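Castano Household Packaging Survey: Data Card

Summary

The Castano Household Packaging Survey is a table of cardboard and paperboard packaging received by homes in the town of Stalilville. It was prepared to support local planning for paper recycling and is released for general reuse. Each row describes one item of packaging at the time it was set out for collection. The current release holds 4,000 rows in 11 columns.

Contents of the release

packaging.csv
The main table, one row per item.

districts.csv
Names and codes of the 15 collection districts. The Doltby district is listed separately from Stalilville proper, as its collections are run under an older agreement.

codes.txt
Definitions of all coded values, including the closure and condition codes.

Collection

Households recorded their own packaging on a printed form supplied with the collection calendar. Forms were returned at the curb and entered by clerical staff at the Heo depot. Entries were checked against the code list before they were accepted. Forms with no district code were set aside and do not appear in the table.

Length, width and height are given in inches, measured on the outside with the item closed. Where an item had been flattened, the household was asked to measure the panels instead, and the value "F" appears in the method column. Weights were taken at the depot and are given in ounces.

Known limitations

Participation was by choice. Apartment buildings with shared collection are underrepresented, and the table should not be used to estimate totals for the town as a whole.

Packaging reused in the home before collection is recorded only once, when it is finally set out. The original contents are therefore unknown for many rows and are coded "U".

Three districts changed their collection day to Tuesday during the survey. Rows from these districts may include items held over from the previous collection. 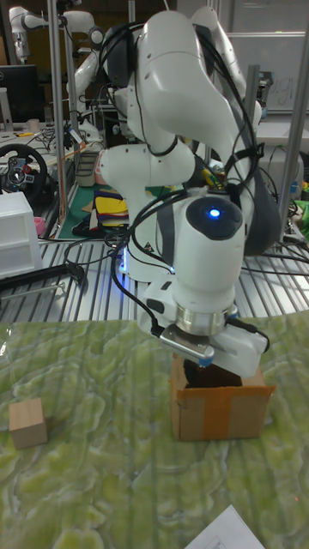
Condition codes apply to the item as a whole and are assigned without regard to its contents. Code 1 is used for a closed item, code 2 for an item standing open, and code 3 for an item that has been flattened. The cardboard box on the table, being open, would be entered under code 2. Tears and water damage are recorded in a separate column and do not change the condition code.

Missing values

Empty cells mean that the question was left blank. A zero is a true zero and should not be treated as missing. Earlier drafts used a dash for both cases; these were corrected before release.

Use and citation

The table may be copied, adapted and redistributed, provided that the name of the survey is stated. Altered versions should carry a different title. Users who combine the table with other sources are asked to keep the district codes unchanged.

Maintenance

Corrections are issued each July. Requests should give the row number, the column name and the proposed value. Superseded releases remain available from the Heo depot on request.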